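Home Workshop Kitchen Gripper notes Archive

Tips from the Tranham bench: looking after hand-held grippers and getting usable recordings from them

These notes come out of the Stekance study, in which we recorded people doing kitchen and workshop jobs with a hand-held gripper and then trained a two-finger arm on the recordings. The main result was that the state of the tool and the table mattered more than we had allowed for. We made 900 recordings over the spring and threw out 154 of them before training. Most of the rejects could have been saved by five minutes' work beforehand. The tips are in no special order.

Cleaning the pads

Wipe the finger pads with a cloth wrung out in warm water and a drop of washing-up liquid, then with a second cloth and plain water. Let them dry in the air. Don't use white spirit. It lifts the glue at the edge of the pad, and once the edge has gone, flour and sawdust get in behind it.

Cooking oil is the worst thing for grip. If you have been handling bottles of it, clean the pads before you pick up anything smooth. In the first round we recorded jar lids straight after salad dressing, and the arm learned to squeeze far too hard because the people had been squeezing too hard to make up for the grease. We recorded the lids again with clean pads and the trained arm stopped denting them.

Chalk from the workshop is easier. Brush it off with an old toothbrush.

Changing pads

Change both pads together. A new pad opposite a worn one pulls the object to one side as the fingers close. You will correct for that with your wrist and not notice, but it goes into the recording all the same. Our pads lasted 400 grasps on kitchen jobs and fewer on anything involving sandpaper. Keep a tally in pencil on a strip of masking tape on the charger.

Warm the old pad with a hairdryer and peel from one corner. Rub off what is left of the glue with your thumb. Press the new pad on and leave it overnight with a clamp and two bits of scrap wood, not done up tight.

Screws and inserts

Metal inserts in plastic will pull out if you overtighten. Use a short driver held in the fingertips and stop as soon as the screw is snug. If one has started to turn in its hole, take the part off and replace it. Glue holds for a day or two. Eide, our older tool, was glued twice, and both times the fingers went out of line in the middle of a session and we lost the afternoon.

Check the screws before the first recording and again after lunch.

Setting the opening

Open the fingers fully at the start of each recording and hold still while you count to two. The software uses this to work out how wide the gap is. People forget, especially when they are reaching for the next item already. We put a note on the wall, which helped for a week. What worked better was starting every job with the tool held over a bare patch of table, so that opening and pausing became part of the routine.

Light and table tops

A shiny table costs you more than a messy one. The tracking follows small marks from one moment to the next, and where the surface is washed out by a reflection it has nothing to follow. Tracking was lost in 7 of our first sessions, all at the same varnished bench under the window, all between two and four in the afternoon. Draw the blind or move to the other end.

Plain white worktops are also poor. Put down a patterned tea towel or a sheet of newspaper and tape the corners. Wood with a strong grain does well as long as the light is soft.
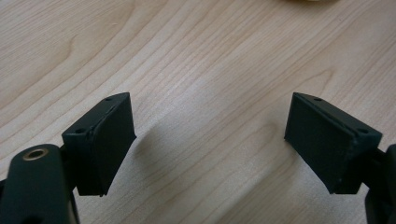
Before a session, do the start check over the table you are going to use, with the lamps set as they will be for the job. Look at the view from the tool itself and not from where you are standing. The two pad faces should be clear of each other with table showing between them, and neither block should look more tipped than its partner. Then look at the wood. Knots and dark streaks like these are good to track from, but the middle of this top is paler than the edges, and a finish with a slight gloss will do that under most lamps. Turn the lamp to face the wall if the pale part starts to lose its grain. Shadows from the fingers are harmless when they are soft. A hard black one moves with the tool, and the tracking may take it for part of the table.

Speed

Work at the pace you would use with a full cup of tea in your hand. Fast recordings trained badly. Very slow ones were not much better, because people stopped and started, and the arm copied the stops. If you fumble something, carry on and pick it up again. The arms trained with a few fumbles left in were better at recovering a dropped spoon than the ones trained on tidy recordings only. We had not planned to test that and would like to do it properly.

Storing the tool

Keep it with the fingers slightly open so the pads don't take a set against each other. A bread bin with a lid is a good size and keeps the dust off. Don't leave it on a sunny windowsill or on top of the boiler.

What we would do differently

Do the start check every time, even between two short jobs. In the second round we were strict about it and the reject pile shrank enough that we no longer had to book extra days. We would also record in more than one kitchen from the beginning. Grivulent, the model trained only at Tranham, was good at our own drawers and hopeless at anyone else's. The repeat runs are due in July, and the pad and table tips will be updated after that.

Contact the bench | Copyright Tranham Workshop Notes | Back to top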